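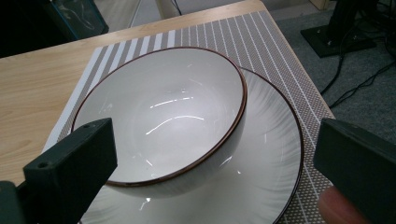
Stirnard Rimmed Stoneware-Style Set, from Hamel

I've been selling tableware from my little shop in Fastton for a good while now, and this is the set I end up talking about most, so it deserves a proper page. White, with a dark brown edge on both the bowl and the plate, and apart from some fine pale grey lines fanning out around the plate's rim, that's pretty much all the decoration there is. I love it! It goes with everything I own, including the awful green tablecloth I refuse to throw out.

What you get

One dinner plate and one bowl per place setting. You can order a single setting to try it out, or the box of 5 if you already know you want it (most people come back for the box anyway, so do have a think before you pay postage twice).

Everyday use

I eat out of the bowl nearly every day: porridge, soup, a frankly silly amount of noodles. It's deep enough that you can carry it to the sofa without a disaster. The plate has a broad rim, so a big roast looks a bit smaller on it than you'd expect, but it's lovely for pasta and gives you somewhere to park your bread.

Dishwasher and microwave are both fine. I'd keep it out of the oven. If you get grey cutlery marks, and you will sooner or later with any white glaze, a dab of bicarb on a damp cloth shifts them.

Stacking

Bowls go in bowls, plates go on plates. I slip a bit of kitchen paper between the plates if they're going in the loft for a while, otherwise I don't bother.

A word on the edge

The brown line is put on by hand, so it's thicker in some places than others. I don't count that as a fault and can't swap a piece for it, but chips and cracks are another matter. Tell me within 20 days and I'll send a replacement.

Price and delivery

Single setting: £28
Box of 5 settings: £109
Delivery: 3 working days, sent with Bemska, who have been very good with breakables so far

The next lot from Hamel is due in on Mon 5 November. You can order ahead and I'll post them in the order they came in. Side plates were meant to arrive in September and still haven't, sorry! Drop me an email if you'd like to go on the list for those.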